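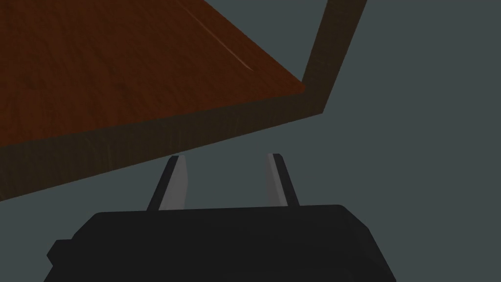 Vastine is a method for teaching a simulated two-armed robot to work from camera views that change as the robot moves. It was first described by Magdalini Zervas in a report dated 17/11/2018 and grew out of an earlier planner named Skondia.

Skondia used a single fixed view and often misjudged how far a gripper was from a surface. Vastine adds a view from the wrist and trains one network on both. The network learns from 80 recorded runs, each made by a person steering the arms by hand.

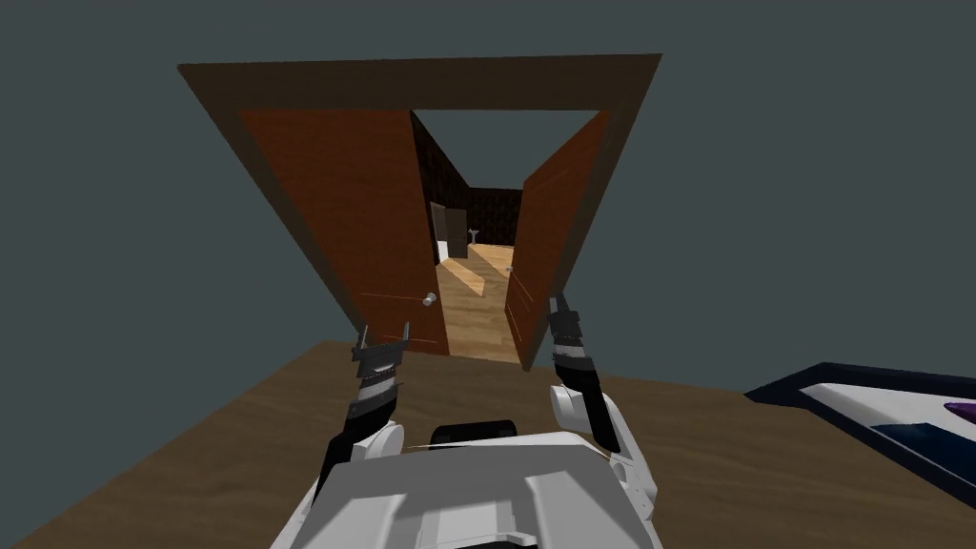
Training takes place in a set of simulated rooms called Rankin. Wall colors, wood grain and lighting are changed between runs so that the network does not tie its moves to one background. Doorways are treated as a special case. With both leaves open, a hallway and its plank floor come into view behind the grippers, and Skondia tended to read such distant surfaces as part of the work area. Vastine learns a rough depth value for each patch of the view and gives far patches less weight.

In the main test, the method was given 36 trials and finished 20 of them. Skondia finished 3 under the same conditions. Most of the failures came in the last part of the reach, when the table edge filled much of the wrist view – the depth values were least steady there.

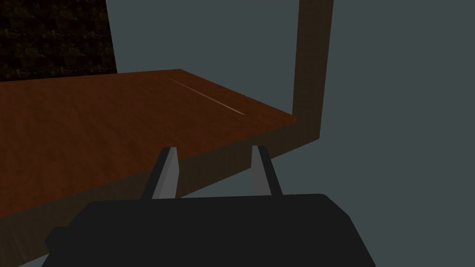
Brakska argued in a later comment that the comparison was uneven, as Skondia had never been trained on wrist views, and asked for a test in which both methods used the same cameras. Such a test has not been published.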